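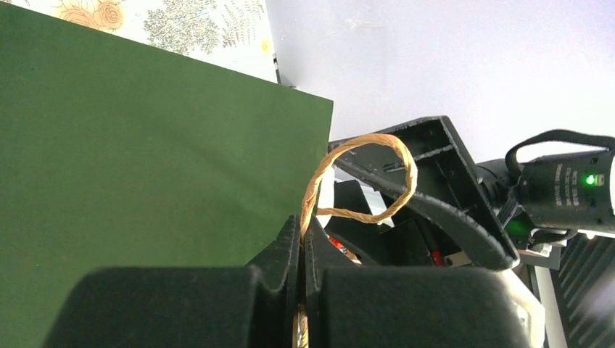

Twisted paper handle of a green bag held between two gripper fingers, seen from the wrist camera. A second gripper assembly stands behind.

The Kakell handle rules are a set of good practice rules for robots that hold bags and other light goods by a soft handle. They were written at Trikance, a packaging firm, by Vojtěch Baláž and Isauro Tovar, and were later taken over by the Malabanan test laboratory with small changes.

Content

The rules have nine clauses. Six of them concern the grip itself, and the others concern records and the training of operators. The best known is clause 2, on rope handles. It says that the fingers must close across the rope and not along it, and that the handle must be visible to the wrist camera before the arm is allowed to lift. When two arms share one bag, only one of them may move during the closing of the fingers.

Padding on the fingers is permitted. It must be checked for wear at the start of every shift, and a loose pad must be changed before work continues. The rules give no limit for the closing force, which is left to the user to decide for each kind of handle.

Use and criticism

The rules are voluntary. The Fadodar warehouse uses them for almost all its paper bags, but not for plastic ones. Tovar has written that the clause on records is too heavy for small workshops, and a shorter form of it was added in August.

See also
End effector
Machine safety
Paper bag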